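Nuvis Box and Tray Sets: Frequently Asked Questions

Updated Mar 16, 2023

We sell white boxes, white trays and the white blocks that go in them. You would think this left little to ask about. Our inbox disagrees, so the usual questions are answered on this page.

Which piece is the box and which is the tray?

The box is the deep open-topped one. The tray is the thick one with the rectangular recess. Customers mix them up on order forms all the time, then write to tell us we sent the wrong one. 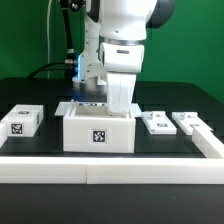
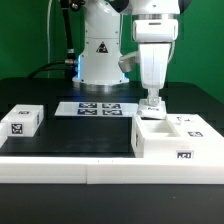
Could the two pieces please have names that don't both mean "thing you put things in"? That was Dzene, in a message from February that also called our order form a riddle. We took the point, and the form now says "deep box" and "recessed tray." The message after that asked for a drawing, which we are considering.

Does every block fit every tray?

No. Blocks are sold to match a tray, and the Divero size is a little wider than the Rasari size. A Rasari block will sit in a Divero recess, but it will slide about in there like one shoe in a suitcase. Going the other way, it will not go in at all. Please don't sand it. We have seen what happens when people sand it.

Can I get them in a color other than white?

Not at the moment. We offered gray once and two people bought it. One of them sent it back for being too gray.

They show every fingerprint. What do I do?

Wash your hands, or wash the box. Warm water with a drop of dish soap is fine for both. Skip scouring pads and anything that smells like a swimming pool, and dry the corners of the recess with a cloth, as that's where water likes to sit.

Can I put my own labels on?

Yes, but put them on clean, flat faces and keep them off the edges. If you want to move a printed marker later, warm it with a hair dryer for 15 seconds and peel slowly. Peel fast and you will own half a label and a sticky patch.

What kind of table do they look best on?

We get this more than you'd expect. A dark top makes white pieces easy to find. A white top makes them easy to lose, and we do have one customer who reordered a block that was in front of them the whole time - we refunded it, out of fellow feeling.

Do the boxes stack?

Empty ones, yes, up to 7 high on a level surface. Full ones, no. The trays stack too, though whatever is in the recess has to come out first.

What is your return policy?

Send it back unused within the return period printed on your packing slip. Blocks go back with their tray, please, as a set. We have a shelf of single blocks already and they are not selling.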